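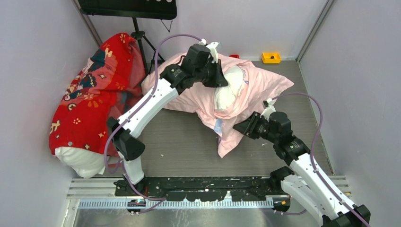
Does Nenda replace our finance system?

Your finance system stays exactly where it is. Nenda is a budget monitoring workbook that sits next to it: you export your transactions at the end of the month, paste them in, and it gives you a budget holder report for each service plus one summary page for whoever signs things off.

Nenda budget monitoring workbook
£199 for one organisation, first year included
Renewal £77 a year (optional, see further down)

I spent a long stretch of my working life in council finance teams, mostly in the corner where month-end lands, and I built the first version of Nenda for myself. It was a horrible thing with a tab called "FINAL final use this one". I've rebuilt it from scratch twice and this is the version I'm happy to put a price on. I run it from Clotstead under the name Gautam, which is a very small business, so if you email a question it comes to me and I'll be the one writing back.

Who it's for

Town and parish councils, small districts, joint committees, internal drainage boards, single schools and little trusts, the odd charity that runs a service under contract. If you have a handful of budget holders who'd like a sensible page of numbers every month and a ledger that only gives them eleven columns of codes, I had you in mind when I made it.

If you're a county or a big unitary you'll have something grander already and I'd save your money.

What's in the workbook

Ledger paste sheet. Takes a plain export with date, code, description and amount. The columns can be in any order, you just tell it once which is which.

Code map. One row for each cost code, saying which service it belongs to and who holds the budget. The standard edition takes up to 200 codes. This is the dull bit and it'll take you an afternoon, but you only do it properly once a year.

Profile sheet. This is where I get a bit excited, sorry! Most budgets don't spend in twelve equal slices. Insurance goes out in one lump, grounds maintenance bunches up in summer, supply cover does whatever it likes. You can set a profile for every line, flat, seasonal, quarterly, one-off or your own, and the variance is worked out against that. It stops you having the same conversation in May about why a budget looks miles underspent when the invoice simply isn't due yet.

Commitments. Orders you've raised and haven't paid. You can type them in or paste them from a purchase order report.

Forecast. Year to date plus commitments plus what's left of the profile, with a box where the budget holder can overrule it. If they overrule it they have to write a reason in the next box along, and the reason prints on the report. People get a lot more careful with their forecasts once that happens.

Budget holder pages. One side of A4 each, in words as well as figures.

Summary page. One side, services down the left, variances on the right, biggest movements since last month at the bottom.

Reserves tracker. Opening balance, planned use, actual use, closing balance, with earmarked reserves kept apart from the general one. Small thing, but it's the page I get thanked for most. 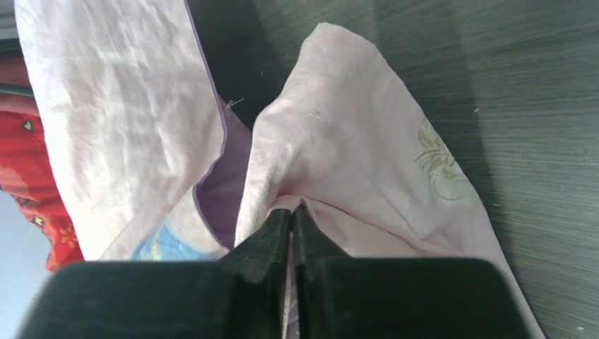
Pale pink cloth on a wooden surface

A normal month with it

I'll go through how I'd do it, though you'll find your own way.

Close the period in your ledger. Run the export and paste it into the ledger sheet over the top of the old one (always the full year to date, never just the month, or your journals will drive you mad). Look at the check box in the top corner. It compares the total you pasted with the control total you type in from the trial balance, and it goes red if they differ by so much as a penny. Then look at the unmapped list, which shows any code it hasn't met before. Map those, save, and the pages are ready.

My own test file has 518 cost centre and subjective combinations rolled up into fewer mapped codes, and I get through it before my tea goes cold. Your first month will be slower. The first month always throws up old miscodings that have been sitting there for ages, and you'll want to put those right in the ledger before you send anything out.

Then send the pages round, give people a date to come back by, and type in their forecasts. That's the month done.

What it won't do

It doesn't post anything back to the ledger. It doesn't do VAT returns, payroll, bank reconciliation or your statutory accounts. It won't do multi-year capital schemes well either. You can squeeze a capital project in as a service with its own profile, and a few people do, but I wouldn't pretend it's a capital monitoring tool.

It's also a workbook, so all the usual workbook rules apply. Keep it somewhere backed up, and don't let two people have it open at once.

The Brarnilura add-on

Brarnilura is the import helper. If your ledger gives you a report with page headings every forty lines, subtotals in the middle and the minus signs on the wrong end, it tidies that into the plain shape Nenda wants. It comes free with your first year. Send me a sample export with the supplier names taken out and I'll set up the layout for you, so it's a matter of pasting in the mess and copying out the clean version.

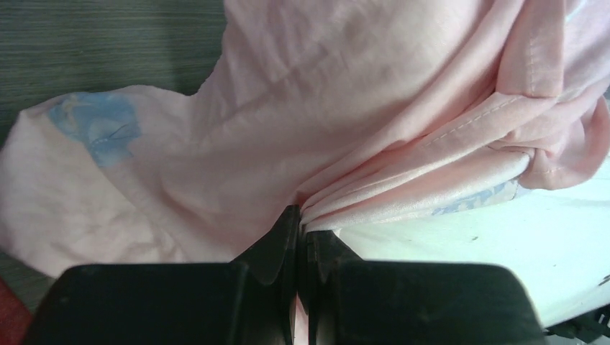
I should add that layouts do break now and then. Ledger suppliers move a column in an update and don't mention it, and the first you hear is that red check box. If that happens to you, forward me the new report and I'll fix the layout. It's covered as long as your renewal is up to date.

About the renewal

The £77 gets you the new version each spring, layout fixes, and email help. If you'd rather not renew, the workbook carries on working, with no lockout and no nagging. You'd roll it forward to the new year yourself, and there's a page in the guide on how to do that.

Things I get asked a lot

Can budget holders fill in their own pages? They can, if you send them the single-page version and paste the forecasts back. I wouldn't give them the whole workbook.

Is there a limit on services? Thirty on the standard edition. If you need more codes or services, email me before you buy and I'll tell you whether it'll cope.

We don't use purchase orders. Leave the commitments sheet blank and the forecast works without it.

Can we pay by invoice? Please do, it's how nearly everyone pays. Send me your order number if you use them and the address your invoices go to. Thirty days is fine.

Does it need macros? The workbook itself has none, so your IT people shouldn't object. Brarnilura is a separate file and does use them, and I'm happy to talk to whoever needs to approve it.

Can we see it first? There's a sample filled with made-up figures for a made-up town council, every sheet unlocked so you can poke around in the formulas. Ask and I'll send it over. Try breaking it, I'd like to know how you managed.

To order, email me with your organisation's name, which ledger you use and the month your financial year starts. I send the workbook, the guide and the invoice together, usually by the next working morning. If you're mid-year, tell me that too and I'll include the catch-up sheet for loading the earlier months.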